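Room Finishes and Upkeep
Unit 5: Light-colored floor panels

Instructor: Cameron MacAulay
Lab sessions: Dede Tetteh, Mensah Building, ground floor

Reading before class: the chapter on hard floors in the course pack, and the cleaning sheet handed out with Unit 4. Bring the sheet with you.

1. What we mean by a panel

In this unit a panel is any flat, rigid piece laid as a finished walking or working surface. It may rest on a subfloor or on a raised frame. Sheet goods that come on a roll were covered in Unit 3 and are not repeated.

Panels are sold by face size, thickness and surface. For upkeep, surface matters most. A textured face hides scratches and holds dirt in the low spots. A smooth face wipes clean in one or two passes but shows every scuff, hair and cord laid across it.

2. Why white is chosen

White floors reflect more light back into a room than dark ones, so a workroom with few windows can get by with fewer fixtures. Small dropped parts are also easier to find, unless they are white or clear. Against that, heel marks show at once, and yellowing near a window can make one panel look older than the one beside it.

Glare is a separate matter from color. A white floor can be matte or glossy. Check it standing and sitting, with the lights on, before you order.
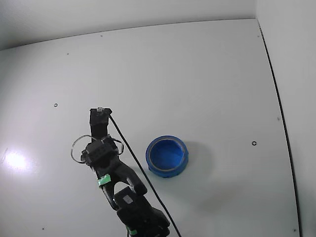 Last changed: March, 4:15 p.m.

Contrast on a smooth white panel depends a great deal on the object. The thin black cable reads as a single dark stroke all the way down, while the clear loops show up only as faint gray outlines. The same goes for spills: coffee is seen from the door, water often is not. Inspect white floors from a low angle as well as from standing height.

3. Cords and cables on the floor

A cord on a hard floor slides when it is kicked. Run it along a wall where possible. Where it must cross a walkway, use a low cover with sloped sides. Tape is acceptable for a day — longer than that and the adhesive starts to stay behind when the tape comes up.

Bright tape is easy to see and useful for marking. Press the edges down with a cloth, not a fingernail. Test any new tape on a spare panel first.

4. Cleaning routine

Dry dust mop first. Grit under a wet mop does more harm to a smooth face than foot traffic.
Damp mop with clean water. Change the water when you can no longer see the bottom of the bucket.
Mild cleaner only where water has failed. Rinse afterward.
Scuffs: soft white eraser, light pressure. No abrasive pads.
Joints between panels: wipe along the joint, then across it.

Nii Zakaria will show the joint wipe in lab. Students who missed the Unit 4 demonstration should see it then.

5. Exercise

Work in pairs. The practice floor has a total area of 943 square feet, and one bottle of mixed cleaner covers 100 square feet. Work out how many full bottles to bring. Then repeat for the hallway plan, 1,216 square feet. Show your rounding.

Hand in one sheet per pair to Dede Tetteh at the end of lab. Spare panels for the tape test are on the lower shelf and must be put back clean.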